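제4차 말단장치 비교평가 실무회의 회의록

개최 일자: 2020년 10월
장소: 본관 소회의실
참석: 평가총괄부서, 제어개발부서, 영상계측부서, 구매부서, 안전관리부서
배포: 참석 부서 및 품질관리부서(열람용)

1. 개회 및 전차 회의록 승인

평가총괄부서가 성원을 확인하고 개회를 선언하였다. 9월 회의록은 사전에 배포되었으며, 제3항의 시험 명칭 중 '신발 정리'를 '실내화 정돈'으로 통일하여 달라는 영상계측부서의 요청이 있었다. 해당 문구를 수정하는 조건으로 전차 회의록을 승인하였다.

2. 전차 회의 조치사항 점검

가. 팔 고정용 볼트의 조임 기록표는 양식을 확정하여 시험실에 비치하였다. 완료.

나. Jesen 제어기의 펌웨어 변경 이력은 제어개발부서가 정리 중이다. 공급사로부터 수령한 문서에 변경 일자가 누락된 항목이 있어 추가 확인을 요청한 상태이다. 계속.

다. 머리부 카메라의 노출값을 고정하는 안은 영상계측부서가 시행하였다. 흰 벽과 밝은색 물체가 함께 들어오는 배치에서 물체 윤곽이 흐려지는 현상이 줄었다고 보고하였으며, 자동 노출 상태에서 취득한 기존 기록은 별도 폴더로 분리하였다. 완료.

라. 시험실 바닥 전선 정리에 관한 안전관리부서의 지적사항은 일부만 이행되었다. 제6항에서 다시 논의하였다.

3. 비교 대상 및 시험 조건 확인

평가총괄부서는 비교 대상이 Kinine 다지형 손과 Mengal 평행 집게 두 종임을 재확인하였다. 두 장치 모두 동일한 양팔 로봇에 장착하며, 제어기는 Jesen 제품으로 통일한다. Jasico 제어기는 통신 규격 변환기가 입고되지 않아 금회 비교에서 제외하고, 입고 후 별도 일정으로 다루기로 하였다.

시험 과제는 접은 수건 옮기기, 손잡이 달린 용기 들기, 실내화 정돈의 세 가지로 한다. 과제별 시작 배치는 배치도에 따르되, 배치도에 없는 자세로 물체가 놓인 경우에는 시험을 시작하지 않고 다시 배치한다. 조작자 교대 시 영점 확인을 실시하여야 한다는 제어개발부서의 의견을 시험 절차서에 반영하기로 하였다.

구매부서는 두 손의 보수용 부품 납기가 서로 달라 장기 시험 시 가동률에 영향을 줄 수 있다고 설명하였다. 이에 대하여 평가총괄부서는 금회 비교의 평가 항목은 파지 성능과 접촉 안정성에 한정하며, 부품 수급은 최종 보고서의 부록에서 다루겠다고 답변하였다.

4. 시험 경과 보고

제어개발부서가 9월 한 달간의 경과를 보고하였다. 두 장치를 합한 누적 시도는 3851회이며, 이 가운데 Kinine 손으로 수행한 시도는 2253회이다. 중단 처리된 시도는 151회로, 누적 시도에는 포함하되 성공률 산정에서는 제외한다.

수건 옮기기에서는 두 장치의 차이가 크지 않았다. 용기 들기에서는 Mengal 집게가 손잡이를 무는 위치만 맞으면 안정적이었으나, 손잡이가 로봇 반대편을 향한 배치에서 손목 회전 한계에 자주 도달하였다. Kinine 손은 같은 배치에서 용기 몸통을 감싸는 방식으로 대응할 수 있었다. 다만 손가락을 모두 편 상태에서 접근할 때 주변 물체와 간섭이 발생하는 사례가 기록되었다.

영상계측부서는 손목이 선반 위로 올라갈 때 팔뚝이 오른쪽 물체를 가리는 문제를 제기하였다. 머리부 카메라만으로는 가려진 물체의 자세를 판정할 수 없으므로, 판정이 어려운 시도는 '판정 보류'로 분류하고 측면 카메라 설치를 검토할 것을 제안하였다. 제어개발부서는 측면 카메라 추가 시 시각 동기화를 다시 맞추어야 하므로 금회 비교가 종료된 이후에 적용하는 것이 타당하다는 의견을 제시하였다.

5. 실내화 정돈 과제 검토

본 과제는 2단 목재 신발장에 놓인 실내화를 로봇 손으로 다루는 것으로, 말단장치의 크기와 손가락 배치에 따른 차이가 가장 뚜렷하게 나타나는 과제로 평가되었다. 상단은 위쪽에서의 접근이 가능하나 하단은 상단 선반 때문에 접근 방향이 제한된다. 이에 따라 상단과 하단의 결과를 분리하여 집계하기로 하였다. 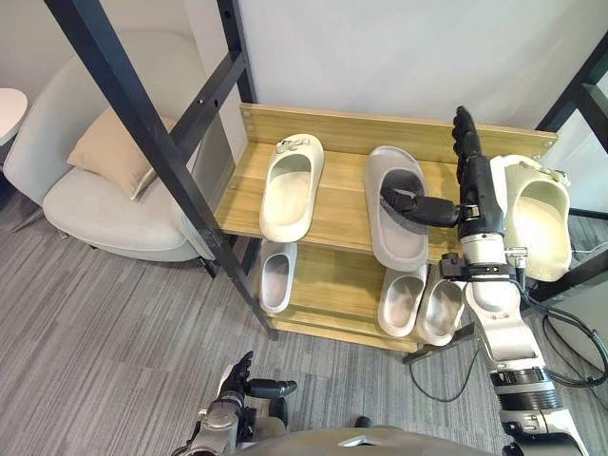
접촉 자세의 분류 기준에 대하여 논의가 있었다. 제어개발부서는 손가락을 편 채 바닥창을 누르는 자세를 파지 시도로 볼 것인지, 위치 보정을 위한 밀기 동작으로 볼 것인지 기준이 없다고 지적하였다. 논의 결과 엄지와 나머지 손가락이 물체를 사이에 두고 마주 닫히는 경우만 파지로 기록하고, 그 외의 접촉은 '누름'으로 기록하기로 하였다. 이미 취득한 시도에도 동일한 기준을 소급하여 적용한다.

옆으로 세워진 실내화의 처리도 안건에 올랐다. 평가총괄부서는 시작 배치에 포함된 경우와 조작 중에 발생한 경우를 구분하여야 한다고 하였으며, 참석 부서가 이에 동의하였다. 시작 배치에 포함된 경우에는 바로 눕히는 동작까지를 과제 범위로 한다.

안창 색이 어둡고 겉면이 밝은 실내화의 경우 깊이값이 고르지 않다는 영상계측부서의 보고가 있었다. 원인은 확정되지 않았으며, 동일한 물체를 방향만 바꾸어 반복 촬영한 뒤 차기 회의에 결과를 제출하기로 하였다.

6. 안전 및 시설

안전관리부서는 로봇 팔 측면의 케이블 묶음이 바닥까지 내려오는 구간에 보호관을 씌울 것을 다시 요청하였다. 카펫 위를 지나는 가는 전선은 통행 방향과 겹치지 않도록 경로를 변경한다. 작업 완료 전까지 시험 중 로봇 우측의 통행을 금지한다.

7. 의결사항

가. 접촉 자세 분류 기준 개정안을 원안대로 의결하고 시험 절차서에 반영한다. 담당: 제어개발부서.

나. '판정 보류' 분류를 신설하고 두 장치에 동일하게 적용한다. 담당: 영상계측부서.

다. 측면 카메라 설치는 금회 비교 종료 후 재상정한다.

라. 케이블 보호관 설치 및 전선 경로 변경을 차기 회의 전까지 완료한다. 담당: 안전관리부서, 제어개발부서.

마. Mengal 집게의 손가락 패드 교체품에 대한 견적을 제출한다. 담당: 구매부서.

8. 기타

품질관리부서가 원자료 보존 기간에 대하여 서면으로 질의하였다. 현행 내부 지침에 보존 기간이 명시되어 있지 않으므로, 평가총괄부서가 초안을 작성하여 회람하기로 하였다. 초안이 확정될 때까지 원자료의 삭제를 보류한다.

차기 회의 일정은 별도로 통지한다. 본 회의록에 대한 수정 의견은 차기 회의 개최 전까지 평가총괄부서에 서면으로 제출한다.

작성: 평가총괄부서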